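3.2 Showing the task by hand

I did most of the demonstrations for this part myself, with Eglė Jõgi taking over in the afternoons when my wrists gave up (they did, often!).
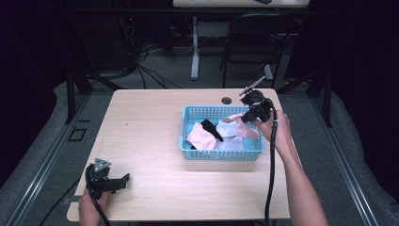
Figure 4. Demonstrating with two hand-held grippers: a pink sock being lifted from the blue basket.

We'd planned on 400 demonstrations and ended up recording 500, and I threw out 37 where I'd fumbled the grasp. Socks were my favourite – they pinch up nicely – but I kept rushing them, so Eglė made me slow right down before we trained Wuretik on any of it.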